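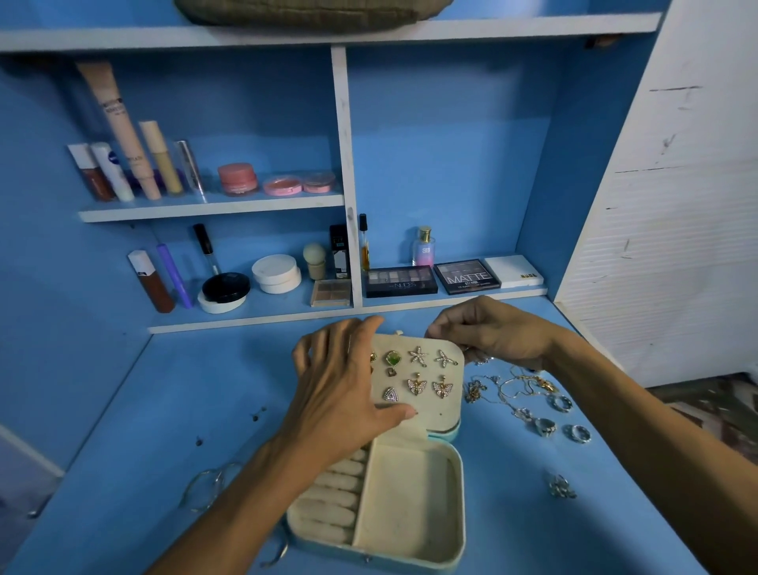
A jewellery box with an earring lid, open at a dressing table

Jewellery box (the small household kind)

A jewellery box is a lidded case for keeping earrings, rings, chains and other small adornments in one spot. I've looked after this entry on the Nirkell household wiki since August, and I'll admit I got a bit carried away, so bear with me if it wanders. Big floor-standing armoires have their own page. What I'm covering is the sort that sits on a desk or vanity and gets opened every morning by somebody who's running late (me, usually!).

Layout

The type I know best has a lid that does half the work. Inside it there's a panel punched with rows of little holes, and stud earrings poke through with their backs fastened behind, or just sit there if the fit is snug. The base normally has ring rolls, those padded ridges you wedge a band between, plus an open compartment or two for whatever won't go anywhere else. Mine is a Kedeck, and the panel has 224 holes, which I know only from the leaflet. I've never come close to filling it. The Osagie is a travel size with 100 holes and a zip, and it's a lovely thing, but the ring rolls are too tight for anything chunky.

Colour is a matter of taste, though I'd go for a pale lining every time. Gold and silver both show up against cream, and a lost stud back is so much easier to find.

Sorting before filling

Most people I know (and I'm the same) tip the lot out first. It looks dreadful for a while. Hoops hook themselves onto other hoops, chains get into everything, and charms that fell off a bracelet years ago turn up underneath. A clear desk with a hard, plain top is the best surface for it, and I'd keep well away from a bedspread or a shaggy rug. I make one pile for hoops, one for chains and one for loose bits, then pick the pairs out of what's left. 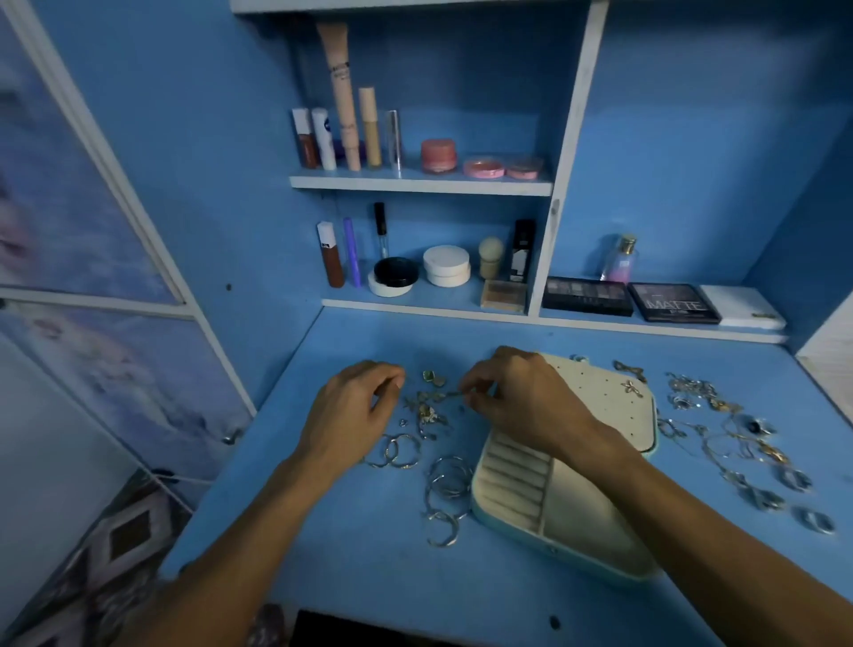
Marnie on the talk page disagrees with me about the order of things, and says chains should come out before anything else, laid flat and fastened at the clasp, otherwise you spend the whole afternoon untangling the same one over and over. Fair enough. I've tried it her way since and the chains did behave better, but I still like getting the hoops off the desk early.

Arranging the lid

There's no proper rule here. I put pairs side by side along the top row, showy ones first, and work down to the plain studs I wear most, so my hand goes straight to them. Other people sort by colour, or gold on one side and silver on the other. Drop earrings want an empty row or two beneath them so they can hang freely.
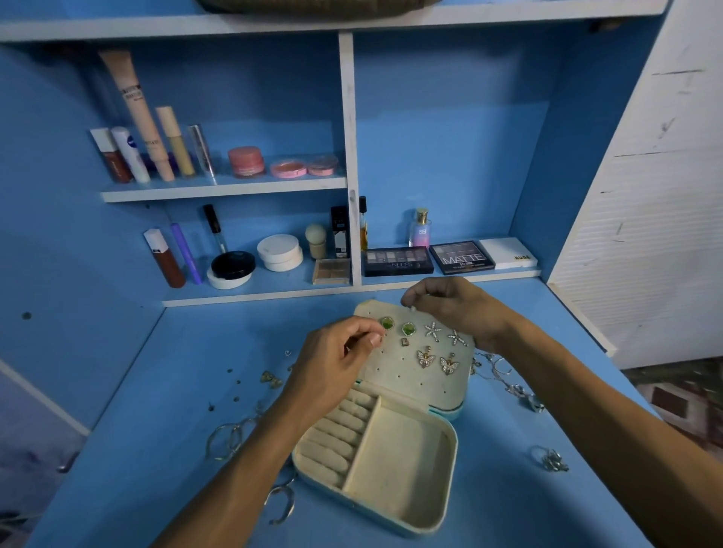
Leave some gaps, too. A lid that's crammed from edge to edge is heavy, and on the cheaper boxes the hinge starts to sag and the whole thing tips backwards when you open it. Single earrings whose mates have gone missing can go along the bottom row. I give mine a year, then they're off to the craft tin.

Care

A soft dry brush gets the dust out of the holes and from between the ring rolls. Don't soak the lining. The Vuvis boxes have a lift-out base you can wipe separately, and I wish they all did. For tarnish, see the page on silver polish.

Last edited 2/11/23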